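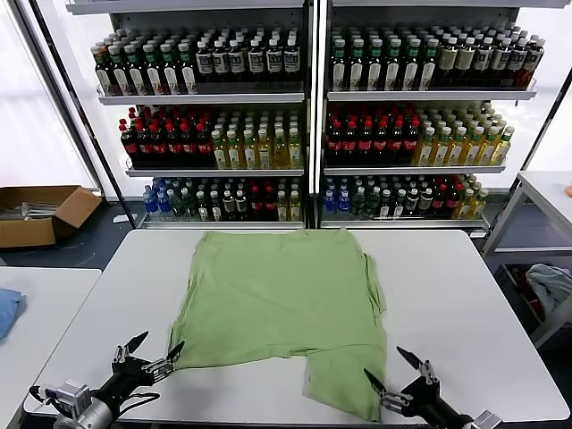
Informe de avance – segundo periodo
Proyecto Drellum: buenas prácticas para células bimanuales que manipulan textiles
Dirigido a: Sunita Grewal, responsable de seguimiento, Fondo Orska
Preparado por: Bülent Yaman, coordinación técnica, Firano

1. Objeto de este informe

Estimada Sra. Grewal:

Le presento el estado de los trabajos al cierre del mes de marzo. Como recordará, el compromiso con el Fondo es entregar un código de prácticas para los equipos que enseñan a dos brazos robóticos a extender y doblar ropa, junto con el registro de las sesiones en que lo hemos probado. El código no pretende sustituir las normas de seguridad que ya son obligatorias. Se ocupa de lo que queda debajo de ellas: cómo se prepara la mesa, quién puede mover los brazos, qué se anota y qué se descarta.

El informe cubre el periodo de enero a marzo. Los puntos donde necesitamos una decisión del Fondo están en el apartado 6.

2. Situación general

El borrador del código tiene cinco capítulos y los cinco están redactados. Tres han pasado la revisión interna (preparación del puesto, mando de los brazos, registro de episodios). Los otros dos, mantenimiento de los dedos y formación del operador, están en manos de Narendra Malhotra, que ha pedido cambios de cierta importancia en el segundo.

En el periodo hemos grabado 1303 episodios con prendas. De ellos, 300 se hicieron siguiendo el borrador completo, con lista de verificación firmada antes de cada serie. Los demás son anteriores a la lista o se hicieron con una versión parcial, y en la base de datos llevan una marca que permite separarlos. Pido que no se mezclen las dos cifras en la memoria anual del Fondo, como ocurrió en el primer periodo.

3. Reglas que ya se aplican

Copio las que están en vigor en la célula, con la redacción del borrador 4:

3.1 Sobre la mesa de trabajo se encuentra solamente la prenda del episodio. Las otras prendas esperan en la mesa auxiliar o en el carro.

3.2 La prenda no se alisa a mano antes de empezar, salvo que la ficha del episodio lo pida de manera expresa. Las arrugas forman parte de la tarea.

3.3 Antes de dar mando, las pinzas se colocan en posición de espera, una a cada lado de la prenda y sin pinzar la tela. El operador dice en voz alta «libre» y el segundo operador lo confirma.

3.4 Mientras los brazos tienen mando, ninguna persona introduce las manos en el espacio sobre la mesa. Para corregir la prenda se quita el mando, se corrige y se empieza un episodio nuevo.

3.5 Los cables de las muñecas se revisan al inicio de cada turno y después de cualquier parada no prevista.

3.6 El fondo que ve la cámara se declara en la ficha: estanterías, ventanas, muebles. Si cambia durante una serie, la serie se cierra.

3.7 Un episodio fallido se conserva y se etiqueta como fallido. Solo se elimina cuando aparece en él una persona que no ha dado su consentimiento.

La regla 3.6 fue la más discutida. Ronaldo Umali defendía un fondo neutro para todas las sesiones. Después de hablarlo varias veces hemos elegido lo contrario, es decir, permitir fondos con muchos objetos y con luz fuerte detrás, pero obligar a declararlos. Un puesto real en una tienda o en una lavandería no tendrá una pared gris, y preferimos que el código sirva también allí.

4. Incidencias

Hubo una parada de seguridad en febrero. El operador intentó separar un pliegue con la mano mientras el brazo derecho todavía tenía mando. El brazo se detuvo como debía y no hubo lesión. La causa fue de procedimiento: la regla 3.4 decía entonces «se evitará introducir las manos», y «evitar» se entendió como una recomendación. La frase actual es más seca, pero no deja duda. Hemos revisado todo el borrador para quitar verbos del mismo tipo y cambiamos 20 frases.

La segunda incidencia es menor. Dos puntas de dedo de la marca Ackermann mostraron desgaste en el borde antes de lo que esperábamos y engancharon el hilo de un dobladillo. Hemos añadido una inspección con lupa y el cambio preventivo por parejas – nunca un dedo solo, porque las puntas deben cerrar con la misma altura. El coste de los repuestos se ha cargado a la partida de consumibles, que por ahora lo soporta.

5. Formación

Declan Fairweather impartió el módulo de operador en dos grupos. La parte práctica funciona bien. La parte escrita es demasiado larga y algunos participantes firmaron sin haberla leído entera, lo cual es un problema serio en un documento que trata justamente de firmar con conocimiento. Narendra propone dividirla en fichas de una página y pedir la firma ficha por ficha. Estoy de acuerdo y lo haremos así en el próximo grupo, aunque esto retrasa el capítulo de formación casi 5 semanas.

6. Decisiones que solicitamos

a) Aprobar el retraso del capítulo de formación. Los otros cuatro se entregan en la fecha prevista.

b) Confirmar si el Fondo desea que las fichas de fondo y de iluminación (regla 3.6) se publiquen con el código o queden como anexo interno. Nosotros preferimos publicarlas.

c) Autorizar que un equipo externo repita una serie de prueba solo con el texto, sin ayuda nuestra. Es la manera más justa de saber si las reglas se entienden fuera de nuestra sala. No pedimos dinero adicional para ello, pero sí mover una parte de la partida de viajes.

7. Próximo periodo

Terminaremos la revisión del capítulo de mantenimiento en abril. Ronaldo prepara una comparación entre los episodios con lista de verificación y los anteriores, mirando solo las paradas y los episodios sin ficha completa. No compararemos el éxito del doblado, ya que las prendas de las dos partes son distintas y la conclusión sería débil.

Queda pendiente también la traducción al inglés. La primera versión confundía «mando» con «control» en varios lugares, y en la regla 3.4 esa diferencia es importante. Le enviaré el texto corregido junto con el borrador 5.

Quedo a su disposición para cualquier aclaración.

Atentamente,
Bülent Yaman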